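Quiénes somos – Taller Ortuño

Un taller compartido para gente que construye robots en su tiempo libre.

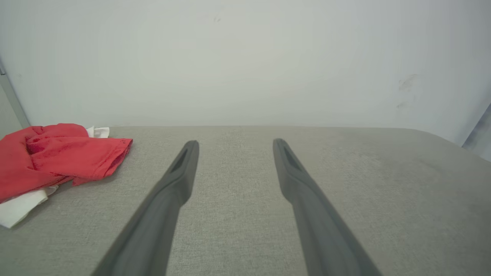 La pinza abierta sobre la mesa de pruebas, con las telas a la izquierda.

Taller Ortuño empezó en el garaje de Siyabonga Nkosi, con un brazo de segunda mano y una fuente de alimentación que se apagaba sola. Hoy ocupamos un local de 90 metros cuadrados y somos 17 socios. Cada uno tiene llave y un estante propio.

El proyecto común se llama Ciser: un brazo de sobremesa que aprende a recoger y doblar ropa. Palesa Maluleke lleva la mecánica y ha dibujado las piezas de la pinza. Siyabonga se ocupa del control y de los registros. Llevamos unas 500 pruebas con telas de distinto tipo – las camisetas finas siguen siendo lo más difícil.

También hay proyectos personales. El más avanzado es Fotell, un carro que sigue una línea pintada en el suelo.

No vendemos robots ni hacemos encargos. Los planos de Ciser se pueden consultar en el taller y cualquier socio puede modificarlos.

Abrimos a visitas los viernes a partir de las 18:00. Para hacerse socio basta con venir dos veces y hablar con Palesa.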